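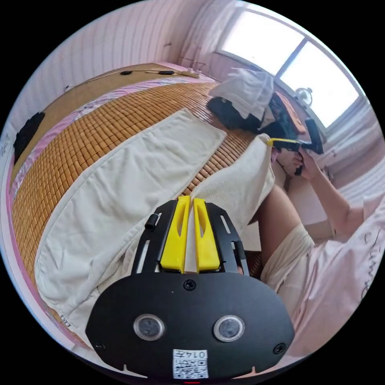 List home | Threads | Authors | Search

Re: [jastlow-users] Spacing tokens in the new grid
Posted by Yaneth Villanueva, 9 February 2021

Igor Tokarz wrote:
> We moved the Edelbridge intranet to the Jastlow grid in January and the
> column gutters look great, but the cards inside them still feel cramped
> on phones. Is anyone overriding the spacing tokens, or is that asking
> for trouble at the next upgrade?

Hi Igor,

Override them! I did this on a site with 100 templates and it made me so happy I went back and redid the forms too. The tokens are plain CSS custom properties, so you can set them on your own wrapper class and leave the Jastlow files alone (please don't edit the core sheet, Montri will find you).

For the cards I set the inner padding to 20 pixels below the small breakpoint and let everything else inherit. Headings needed a bit more line height after that - 1.3 looked right with our typeface, yours may differ.

One thing to watch: version 7 renamed 2 of the gap tokens and the old names fail silently, with no warning in the console. Grażyna posted the new names in the Colter theme thread and I love how readable they are now.

Would you post a screenshot of the cards when you've tried it? I'd really like to see them on a narrow phone.

Yaneth

Previous message | Next message
Contact the list owner | Back to top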